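Gripper pose jumps when one marker face drops out
Posted in Perception and Tracking

Trevor Chan
I track two hand-held grippers with a head camera. Each gripper carries a cube with fiducials on its faces. I solve PnP per face and average the results. While two faces are visible the pose is stable. When the wrist turns and only one face is left, the pose flips by a large angle for a few frames, then recovers. Exposure is 2000 microseconds. I tried a median filter over 20 frames, but the lag makes the trajectories useless for training. Is this a calibration fault or the solver?

Nizar Karaki
Had the same thing with Zomier, went away after I recalibrated the lens. Try that first. Also check that your cube is printed at the right scale.

Manon Lapointe
Recalibrating will not remove it. A single planar marker seen from far away or nearly face-on has two pose solutions with similar reprojection error, and noise decides which one wins. Averaging per-face poses then mixes a good solution with a bad one.

Do this instead:
Put all detected corners from one cube into a single PnP call, using the cube's own geometry as the object points.
When only one face is left, ask the solver for both candidates and keep the one closer to the pose predicted from the last good frame.
If the error ratio between the two is under 3, inflate the covariance before the update. Do not drop the frame.

The tracker also needs a fixed reference, or head motion leaks into the gripper trajectory. We estimate the camera pose separately and express both cubes in the table frame.
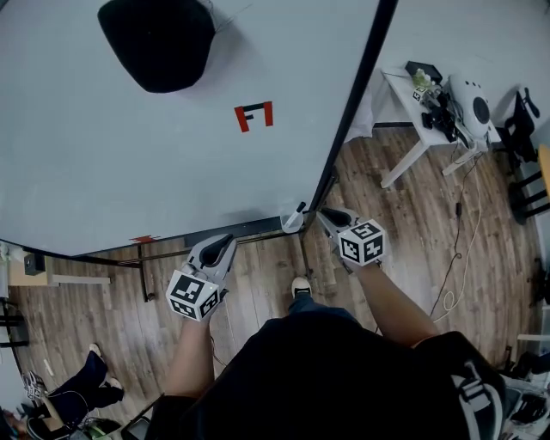

Corner ordering is the other thing to check, and it has to be verified per cube, per face. Log the marker IDs with every pose and replay a segment offline. A layout like this one is a reasonable test case: the left cube shows two faces, so the joint solve is well constrained, and the right gripper is reaching forward to the cup near the table edge. Mask the right cube down to one face in software and compare against the full solve. If the flip appears only in the masked run, your extrinsics are fine.

Trevor Chan
Joint solve is in. The flips are gone on my left cube. On the right one I still get error 3002 from our logger when the prediction is stale, will look at that separately.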